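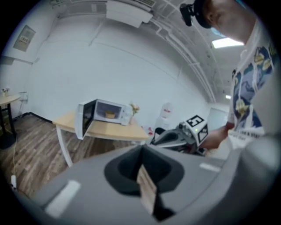

Work and the Body, Unit 2
Notes to go with the lecture: bending, reaching and standing

Welcome back, everyone, and welcome to those of you who have swapped in from the Skikent campus. These notes cover the same ground as the lecture but in a different order, so please don't panic if you've been following along with a highlighter and find that page one of your own notes has turned up on page three of mine. Read them with a cup of tea. The reading for the tutorial is in the course pack for HLTH 558, and the worksheet is at the end.

Where we left off

Last time we talked about lifting, and I spent far too long on the brick story. I promised we would move on to the quieter kinds of work, the jobs where there's hardly any weight in the hands and yet people go home sore. Think of washing up, icing a cake, sorting buttons, repotting seedlings, marking essays at the kitchen bench. None of these would trouble a safety officer who only looked at kilograms. They do trouble necks, though, and lower backs, and the little muscles between the shoulder blades that most of us only discover when they start complaining.

The head is heavy

Start with the head, which for an adult weighs a bit less than a bowling ball of the heavier sort. When you stand upright it sits more or less on top of the spine and the muscles at the back of the neck have a fairly easy time. Tip the face down to look at your hands and the weight moves forward of its support, so those same muscles have to pull to hold it there. The further forward it goes, the harder they work, and they keep on working for as long as you keep looking down.

It is the same idea as holding a full shopping bag close to your hip and then holding it out at arm's length. The bag hasn't changed. I'd like you all to try this at home (gently, please, and with something that won't break) and notice how long it is before you want to put it down.

Static work

Muscle that tightens and relaxes, tightens and relaxes, gets blood pumped through it as it goes. Muscle that tightens and stays tight squeezes its own small blood vessels, and the supply of oxygen drops off while waste builds up. We call this static work. It feels like very little for the first few minutes, and that's why it catches people out.

A good many of you asked in the break whether this means walking is easier than standing still. For the legs, over a long stretch, very often yes! Anyone who has done a day in a shop and then a day delivering letters will tell you which one made their feet throb. The calf muscles help push blood back up towards the heart, and when you stand still they mostly stop helping.

Bench height

We come now to the thing you can change with a tape measure. The usual starting point is the worker's own elbow, measured standing, in the shoes they normally wear. From there:

Fine work, such as sewing on beads or decorating biscuits, wants a surface a little above the elbow, so the eyes can get close without the neck folding.
Light work, such as packing or sorting, goes a little below.
Heavy work, such as kneading a big batch of dough or planing timber, goes lower again, so the body can lean into it.

You will see straight away that one kitchen bench can't be right for all three, or for two people of different heights. Most household benches are a compromise settled by whoever built the cupboards. A thick chopping board raises the surface for a tall cook. For a shorter cook a firm, wide step can help, provided it's stable and there is room to get off it without looking. Sinks are worse than benches, because the working height is down at the bottom of the bowl where the plates are, and very few people think to measure that.

Reach

Sit or stand with your upper arms hanging loosely and sweep your forearms across the table. The patch you cover is your easy reach. Now straighten your arms and sweep again, and you have your far reach. Things you pick up all day belong in the first patch. Things you pick up now and then can live in the second, and anything past that makes you lean from the waist.

The example we worked through in class was the packing room at the Mosoti seed library. Each packer fills 130 envelopes in a session, and the box of empties used to sit at the back of the table, 50 centimetres from the front edge. That's a lean for every envelope. Moving the box forward cost nothing, though it did mean finding another home for the stapler, and I'm told this was the harder part of the exercise.

A word about advice

Please be kind when you talk to people about how they stand. "Stand up straight" is nearly useless as advice if the work is low and the light is poor, since a person will always bend to where they can see. Look at the light before you look at the spine. Look at their glasses as well – people wearing bifocals sometimes tip the head back to use the bottom of the lens, and they can end up with a sore neck from the opposite direction.

Worksheet

1. Choose a household or workplace task that is done standing. Watch someone do it for ten minutes, with their permission.
2. Measure their standing elbow height and the height of the place where the hands work. Write down both, in centimetres.
3. Note when they shift their feet, stretch or look up.
4. Suggest one change that costs nothing. Ask them what they think of it and write down what they say, even if they disagree with you.

Surnville students hand in at the front desk before 4 pm. Sirkau students can give theirs to their tutor. Bring your tape measure next time, as we'll be doing chairs.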